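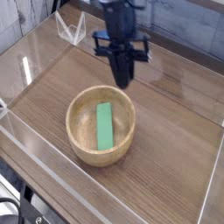 Robotics & Learning
9 min read

3.2 Collection of demonstrations

All demonstrations were recorded at the Drerby site by two operators, Barbara Tokarz and Gervasio Painemal. Both had worked with the arm before, but neither of them had taken part in the design of the tasks. We wanted the people who record to be different from the people who later judge the results, so the labelling was given to Jadwiga Kurek, who did not see the recordings until January.

The set contains 800 episodes. Of these, 500 are of the type "take the block out of the bowl" and the rest are of the type "put the block into the bowl". An episode begins when the operator presses the pedal and ends when the pedal is pressed again. The gripper pose, the finger opening and the views of all cameras are stored together under one clock.

Figure 3. Work area in the bowl task, from the fixed camera. The gripper hangs above the task with nothing between its fingers, and the green block lies inside the wooden bowl.

The bowl makes the task harder than the same task on a flat table. Its walls are thick and rounded, and the fingers must come down inside the rim without touching it. When the long side of the block is turned towards the wall, there is little room for one of the fingers. In our first trials the operators often pushed the block with one finger before closing, and we decided to keep these episodes. They show a behaviour which the policy will also need - it cannot expect that every block is placed in a comfortable way.

Before each episode the operator placed the block by hand, following a list of positions made by the Umeno scheduler. The clear walls of the enclosure stayed in the same place during the whole collection. They give bright lines and reflections in the camera views, and we did not remove these from the data. A small test with masked walls is reported in Section 5.

Jadwiga Kurek marked 86 episodes as failed. An episode was called failed if the block fell outside the bowl, if the bowl itself was moved by the arm, or if the operator stopped early. Failed episodes are kept in a separate folder and are not used for training, except in the comparison with the Plesotley baseline, where the original authors used all their data without any selection.

One weak point should be mentioned. Both operators are right-handed, and their approach paths look rather similar. Czarnecka's protocol asks for at least 3 operators, and we could not meet this.

Tags: imitation learning, teleoperation, datasets
14 shares · 2 comments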